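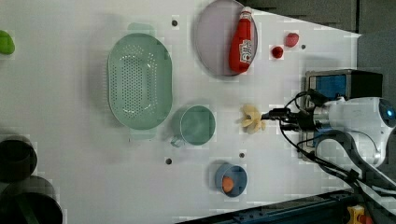
2 min read

Home | Notebook | Orders | Contacts

16 May 2020 – equipment planning, kitchen table cell

Went over next year's list with Salma Benkirane. The black gripper stays on the budget as a running cost. Fingertip pads from Sqalli come in packs of 4 and we should order before July. The Flurklow quote for a second wrist sensor is 965, cable included. Too much for now – parked.

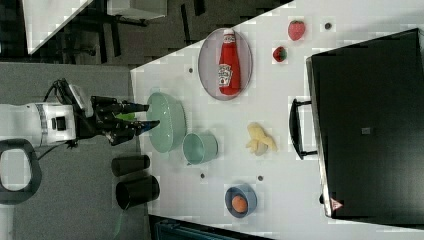 Multi-fingered hand at the green bowl.

The hand is the big question. Ismail Ashour wants to buy one outright. I would lease first. Clososov will lease for up to 7 months, and spares are on us. Need to ask who pays for shipping if it goes back for repair.

Props are cheap, so I put in one line for a second set: plate, mug, bowl, toy fruit. Same colors as now if we can get them.

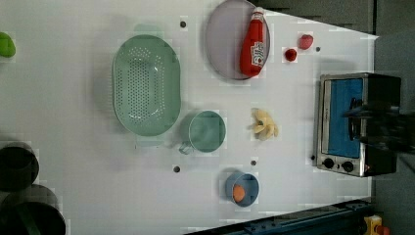

Toaster oven and table space

The oven takes up the far edge and I want to keep it there. Skindico sells a table extension for 600 – that would give us room for the oven and the dishes together. Salma to check that the hole pattern matches ours. Ismail to get the lease terms in writing.

Still open: spare cables, storage case.

Recent entries
Gripper pad wear, notes
Table leveling
Quote from Flurklow
Parts shelf inventory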